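Ok so January is when I try to be a person who sleeps. Every year. This year I'm taking it a bit more seriously, because I fell asleep in a meeting at Curkine and Irén Gulyás had to kick me under the table. Twice.

Things I've changed so far, in no order:

Phone charges in the kitchen. Hate it. Working though. First three nights I kept getting up to check it, which sort of defeats the purpose, then I got lazy and stopped.

No coffee after lunch. Mostly. There was one slip, it was a birthday, leave me alone.

Walk after dinner, even when it's freezing. Down Sárközi, past the bakery, back along the canal. 1000 steps if I cut the corner, more if I'm being good. It's dark by then and I look up more than I used to. You can't see much with the street lights but I got Orion the other night and was stupidly pleased.
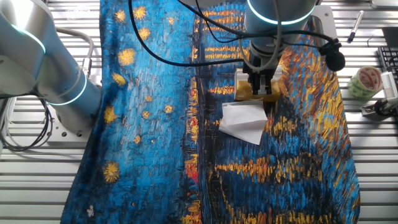

The walk is the one I'd keep if I had to drop everything else. I come home with cold ears and my brain has stopped going over emails. Erzsébet Kun told me to do this years ago and I said yeah yeah. Sorry Erzsébet.

Stuff that did not work: the tea. I bought 19 bags of something called Avow from the fancy shop and it tastes like a wet hedge. Also the breathing thing where you hold for seven. I just lie there counting and getting annoyed. Also going to bed at nine, becuase then I'm awake at four and the whole day is weird.
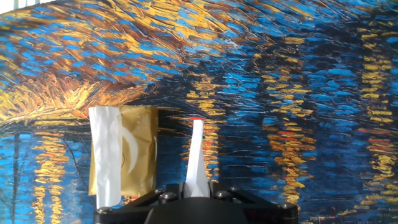 Reading in bed is a maybe. Depends on the book. A thriller was a terrible idea, I was up til one. Now I'm on a history of canals, 900 pages, and I've never made it past two pages in a night. Highly recomend. I might finish it by summer.

Next thing to sort out is the bedroom itself. Too bright. The curtains are thin and the neighbor's porch light comes right in. I want something dark blue, heavy, floor length.
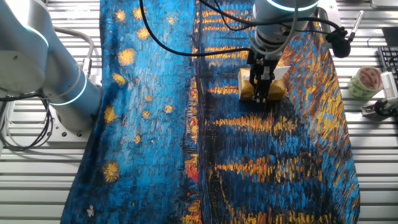 Van Gogh's night sky over the Rhône, on cloth.

Went to look at blackout ones in Atier on Saturday. $131 for a pair and they didn't even have the length. Came home with socks. Will probably just get lining and sew it onto the back of what I have, if I can find the box with the thread in it.
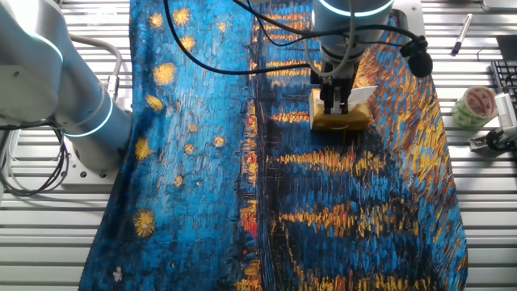 Also thinking about moving the bed to the other wall so my head isn't next to the radiator. It clanks. I've stopped hearing it, I think, but guests mention it.

Anyway. Five decent nights out of the last seven. If anybody has a way of dealing with the 4 am wake up, put it in the comments please, and not the hedge tea.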